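Khaemba Small Parts Sorting Set: read me first

Status: usable, with complaints
Maintained by: Samah Younis
Second reader: Mohcine Benkirane
Last revised: April

What is in this set

Pictures and written notes from a sorting bench where small electronic parts go from a shared tray into bins by type. The parts are scrap and surplus: motors, loose leads, small circuit boards, plastic-bodied odds and ends that nobody wanted to catalog. The notes record what each part was called, which bin it was meant for, and whether the person writing the note agreed with the choice.

I inherited the set from a project called Jenedlow, which had a much grander document than this one. It promised a "complete taxonomy of discarded electronics." I have read it twice and still can't find the taxonomy. What it had was four bins and a list of names, and the list of names changed partway through. I have kept the bins and rewritten the list.

The layout

The bench layout is simple and I would leave it alone. There is a white table, a steel tray in the middle, and yellow bins in pairs on the left and right. The tray gets a sheet of white paper before any parts go in. Bare steel throws highlights all over the place, and a thin wire lying across a bright reflection is hard to find even when you know it's there. Jenedlow's old document calls the paper "optional." It is not optional.

The paper has its own trouble. It covers most of the tray floor but not all of it, and small things like to end up along the rim, where the steel curves. If a part is lying off the paper, the note should say so. Many of the old notes don't.

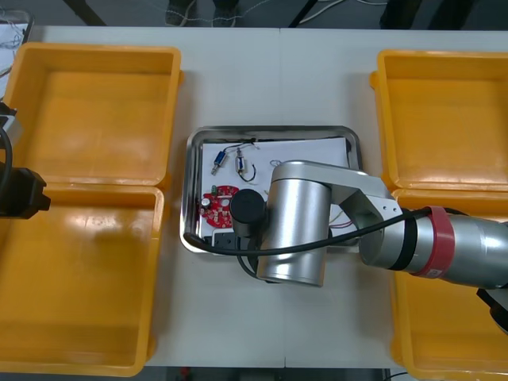 Yellow was Festex's idea. They supplied the bins and were very sure that a strong color would make everything easier to tell apart. I'm not convinced. The bins are easy to tell from the table, I'll give them that, but they are all the same yellow, so the color says nothing about which bin is which. Position is the only thing that does. We name them by where they sit: upper left, lower left, upper right, lower right. If somebody bumps a bin and puts it back on the wrong side, the label goes with the place and not with the plastic.

The bottoms are also glossy. Mohcine thinks I make too much of this. I think he has never tried to decide from a picture whether a pale streak in a bin is a light or a lead.

Categories

Upper left: motors and other round-bodied parts, with or without leads
Lower left: circuit boards, whole or broken
Upper right: loose wire
Lower right: everything else

I would like to defend these but can't do it with a straight face. "Everything else" is where a taxonomy goes to lie down. We tried splitting it into connectors and housings, and two people given the same tray came back with different answers for 7 of the parts. After that we put it back together.

The line between the first and third categories is also soft. A cylindrical part with a wire attached is sorted by its body, never by its wire, even when the wire is the longest thing in the tray. A wire that has come off its part is loose wire from then on. We do not reunite them. An earlier version of the notes tried, and you can find the remains of that effort in the column called "belongs_with," which is empty more often than it is filled. Ignore it.

Circuit boards are the easy ones, or so I was told. Then we got boards with irregular outlines, and boards with other things still soldered on. The rule is that if it has a board under it, it's a board. A capacitor on a board is not a separate part. A capacitor off a board goes lower right with the rest of the orphans.

Fields in the notes

part_name: free text, plain words. "Red round board" is better than a part number you guessed.
bin: one of the four positions, or "unsure"
on_paper: yes, no, partly
tangled: yes or no. Two parts sharing one loop of wire are both "yes."
agree: whether the note writer agreed with the bin choice
belongs_with: see above

Please use "unsure." Comeck, who did an early round of notes, used it for 2 parts in the entire batch. Nobody is that certain about scrap. I went back over a sample and changed 17 of their entries, mostly black plastic pieces that had been given confident names with nothing to back them up. A black rectangular thing with small holes in it might be a connector. It might be part of a case. Call it a black rectangular part with holes and move on.

Known problems

Names drift. "Lead," "wire," and "cable" all appear and mean the same thing. I have merged them in the newer notes and left the older ones as they were, so that anyone checking my work can see what I changed.

Parts overlap. When one thing covers another, the covered one is often missing from the notes. There is no field for this. There should be.

Size is not recorded anywhere. Jenedlow's document says sizes "can be inferred from the tray." I tried inferring them and would not bet lunch on the results.

The set leans heavily toward what happened to be in the scrap box. Do not use it to say anything about electronics waste in general. Somebody will, but please don't let it be you.

Changes and corrections

Send corrections to Samah with the note number, the old value and the new one. Mohcine checks them before they go in. If you and he disagree about a bin, the entry becomes "unsure" and stays that way — I am not running a court over a curled bit of wire.

Requests for a fifth bin will be read and declined.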